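# About Flullon

Flullon keeps freight records for companies that move goods they can't afford to lose track of.

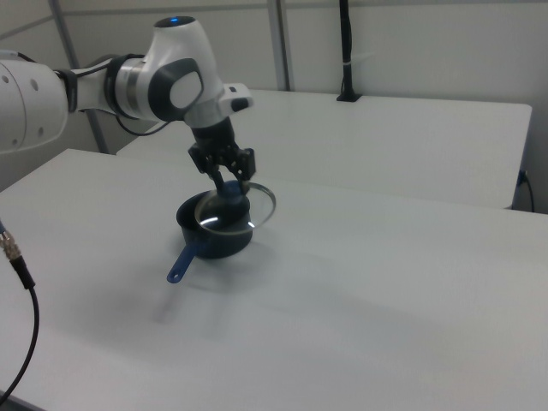 We started in Beltcombe as a two-desk office handling claims paperwork for haulers. Most of the claims we saw had the same problem. The load had been signed for, the trailer had been moved, and no one could say who had the keys between one signature and the next. We began writing custody logs for our customers so that gap could be closed, and the logs turned into the business. People who visit us expect filing cabinets, and the first thing they tend to ask about is the white arm over the big white table, with the small blue light on top. After that they usually ask about the logs.

## What we do

Our work falls under three headings, though most customers use more than one.

**Custody records.** Each time a load changes hands, the driver, the yard or the warehouse sends us an entry. We check it against the one before it. If the seal number is different or the times don't line up, we call the shipper. We don't wait for the end of the trip.

**Yard and route reviews.** We visit depots, truck stops and transfer yards and write up what we find: lighting, fencing, gate procedure, where trailers are left overnight. The report goes to the customer and to the site. Last year our staff completed 436 of these reviews. A site can dispute anything in its report, and the dispute stays on file with it.

**Claims support.** When something does go missing, we put together the record for the insurer. That means the custody entries, the gate logs, the driver's statement and the paperwork for the goods, in date order, in one file. We don't decide who was at fault and we don't negotiate settlements.

## Where we work

The main office is still in Beltcombe. The second is in Fondthorpe, near the rail terminal, and handles anything that travels part of the way by train. Rail loads need their own people. A container can sit in a siding for hours with no driver attached to it, and the forms are different.

Between the two offices we keep records for 1,133 trailers and containers. The Fondthorpe desk is open through the night. Beltcombe opens at 6 a.m. and passes its calls over when it closes.

## The Leone register

Leone is the name of our shared register of sites. It lists 1,632 places where freight is parked, stored or handed over, with the date of the last review and any open disputes. Customers can search it by road or by postal area. Drivers can use it free of charge, including drivers who don't work for a customer of ours.

We update Leone once a month. Sites can't pay to be listed, and they can't pay to be taken off. If a yard has changed owners or put in a new gate, it should write to us and ask for a fresh review - the old one stays up until the new one is done.

## Who runs the company

Elisa Lo Presti is the managing director. She joined as a claims clerk and set up the Fondthorpe office before taking over the company. She still reads every dispute that comes in against a yard report.

Flullon is privately owned by the people who work in it. We don't sell locks, trackers or guard services, and we take no commission from firms that do. If a customer asks what to buy, we can tell them what we've seen in use at other sites, without naming the sites.

## Working with us

New customers begin with a trial on a single route. We set up the log, train the drivers and the yard staff, and go over the entries together each week. Some companies stop there and carry on with their own forms, and they are welcome to keep the template.

Job openings are posted in April, when we plan the review rounds for the year. Reviewers need a driver's license and should expect to spend a good part of the week on the road. Both offices take calls from drivers at any hour they are open, and a driver who needs to report a broken seal should call first and fill in the form later.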